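4.3 Preparación de la zona para visitas y demostraciones

Esta sección se aplica a las jornadas de puertas abiertas y a las visitas concertadas en la nave de Rultville. Complementa el capítulo 3 (arranque diario) y no sustituye a la evaluación de riesgos del centro.
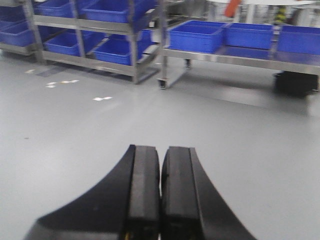 El responsable de la demostración deberá completar los pasos siguientes antes de autorizar la entrada del público. La demostración estándar consiste en la recogida de piezas de las cubetas azules y su traslado entre la estantería y la mesa de acero con ruedas.

1. Compruebe que el suelo entre la estantería y la mesa está libre de objetos. Retire los restos de cinta que no correspondan a la señalización vigente.

2. Bloquee las ruedas de la mesa. Una mesa desplazada obliga a repetir la calibración completa – véase el apartado 4.6.

3. Coloque las cubetas apoyadas por completo en los estantes inclinados, con el borde frontal contra el tope. Ninguna cubeta debe sobresalir del estante.

4. Cierre la pinza sin pieza y verifique en la pantalla de estado que ambos dedos alcanzan la posición de cierre. Si aparece el código 383, abra la pinza, limpie las almohadillas con un paño seco y repita la operación.

5. Cargue el programa «Haris – visita». Este programa limita la velocidad y desactiva los movimientos por encima del estante superior.

6. Ejecute 2 ciclos completos sin público. Anote el resultado en la hoja de registro.

7. Sitúe la barrera móvil y acompañe al grupo hasta ella. El grupo no podrá superar las 12 personas, incluidos los acompañantes.

PRECAUCIÓN: No introduzca las manos en las cubetas mientras el programa esté activo, aunque el robot permanezca detenido. Pulse antes la parada de servicio y espere la señal acústica.

PRECAUCIÓN: Los menores permanecerán en todo momento junto a un adulto designado por el centro visitante.

Nota: La explicación inicial dura alrededor de 86 segundos en la versión grabada. Puede sustituirse por una presentación oral, siempre que se mantengan las instrucciones de seguridad en su redacción original.

Nota: En las visitas de octubre se utiliza el recorrido corto, sin paso por el taller de Lerside.

8. Al terminar, lleve el robot a la posición de reposo, retire las piezas de demostración y devuelva el programa a «Haris – producción». El cambio requiere la clave del turno.

Las incidencias se comunicarán a Noreen Ghauri, coordinación de visitas. Las modificaciones del recorrido deberán contar con la aprobación escrita de Amna Minhas, responsable técnica de la célula.

Revisión del apartado: lunes, 22 de febrero de 2021.

Secciones relacionadas
3.2 Arranque diario y parada de servicio
4.2 Recepción de grupos en Rultville
4.6 Calibración de la mesa y la estantería
5.1 Sustitución de almohadillas de la pinza
Anexo B. Hoja de registro de demostraciones
Anexo D. Transporte de la célula Zaidi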